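Home News Courts Desk Reports Donate

Courts Desk: progress report to the Lennox Fund

4 min read

Submitted by Lewis MacAulay, editor, 2 March 2019

When we applied for this grant we said we would put a reporter in the Zulcombe courthouse four days a week and find out what happens to ordinary criminal cases after the arrest makes the paper. We have now done that for one full quarter. The reporter has a favorite bench and opinions about the vending machine.

What we have covered

Most of our stories came out of arraignments and sentencing hearings, the two points at which something tends to get decided. Burglary, check fraud, a long-running dispute over stolen farm equipment that now involves three generations of one family and a hay baler. We published the outcome of every case we had named a defendant in, including the ones that were dismissed. Dismissals got the same spot on the page as the arrests did. Two people wrote to thank us for that, and one wrote to complain that his dismissal was less prominent than his cousin's.

We also started a weekly list of upcoming hearings. It's the dullest thing we print and the second most read.

The records work

The larger job was the file review. The clerk's office let us go through closed theft and burglary cases from the past several years, and we have logged 2,387 of them. For each one we note the charge, the plea, the time from arrest to outcome, and whether restitution was ordered and paid. "Paid" is proving to be the interesting column. In a good many files the order is there and the receipts are not, and it isn't yet clear whether the money is missing or just the paper.

Copies cost 50 cents a page, cash or money order, exact change preferred. We have spent less on them than we feared, mainly by taking notes in pencil like monks.

The case-tracking software, Nollex, arrived late and then insisted for two weeks that all defendants were born on the same day. The vendor fixed it in February. We checked a sample of 50 entries by hand against the originals and found two errors, both of them ours.
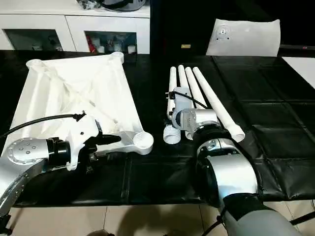

What has gone less well

Ultthorpe. Our application promised matching coverage of the courthouse there, and so far we have attended five hearings. The Ultthorpe docket is posted on a corkboard inside a building that opens after the first hearing begins. We've asked for it to be emailed and were told the request would be considered. We asked again and were told it was the same request.

We also lost a part-time reporter to a job with dental insurance. We can't fault the reasoning. A replacement starts next month.

Money

We are on budget except for travel, where we are under, for the reasons given under Ultthorpe. With your permission we would like to move $3,000 from travel to legal review, so that a lawyer can read the restitution series before it runs and not after.

Next quarter

Finish the restitution files and give the clerk's office a fair chance to respond to what we find. Publish the first two parts. Get hold of the Ultthorpe docket, by email or by standing outside with a flashlight. The spreadsheet of expenses will follow separately, once it adds up the same way twice.

Contact the Courts Desk | Copyright 2019 Zulcombe Courts Desk | Back to top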